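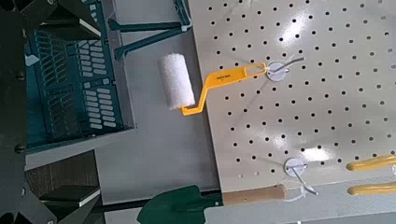 brudach-hang is the perception and planning package for taking hand tools off pegboard hooks and putting them back. It runs on the arm's control computer and uses the wrist camera only. Version 3 replaces the old template matcher with a segmentation model and a separate hook detector. The hook detector looks for the round white disc base first and then traces the wire out from it, as the wire alone is thin and easily lost on a white board. Tools that hang by a hole in the grip, like the yellow-handled paint roller, are handled by the loop planner. The garden trowel goes through the same planner, but its grasp is computed on the wooden handle and never on the blade.

What's in the package

hang_detect: finds hooks and tools and publishes a pose for each.
hang_plan: turns a tool pose and a hook pose into an approach, a lift and a retreat.
hang_board: fits the plane of the board from its hole grid.
hang_replay: steps through a recorded log offline. No arm needed.

Requirements

A wrist camera running at 30 frames per second, a calibrated hand-eye transform, and the Onishi driver or anything that exposes the same joint interface. The detector will run on a CPU, but slowly. Starkbridge arms need the limits file in config/starkbridge copied over the default before first start.

Running it

Start the driver, then hang_board, then hang_detect. Wait for "plane locked" in the log before starting hang_plan. If the plane is lost for more than 3 seconds the planner stops and holds position. It does not resume by itself. Clear the fault and send the goal again.

Settings worth knowing

lift_mm is how far the tool is raised to clear the wire before the retreat. The default is 8. Going below 6 makes the grip catch on the tip of the wire.
finger_mask blanks the parts of the gripper visible to the camera. Redraw it whenever the fingers are changed.
glare_cutoff drops washed-out pixels from the plane fit. Overhead lights reflecting off a glossy board will wipe out part of the hole grid, and the fit copes as long as enough holes remain elsewhere.

Known problems

Two handles of the same colour lying side by side are sometimes merged into one mask. The planner then aims for the gap between them.
The paint roller's centre of mass is well away from its grip, so it swings on lift. Use the slow profile.
hang_replay ignores finger_mask in logs recorded before the May release.

Licence and contact

Internal use at Jendilov. Report bugs on the tracker with the log attached. Questions about the planner go to Nanami Kudo.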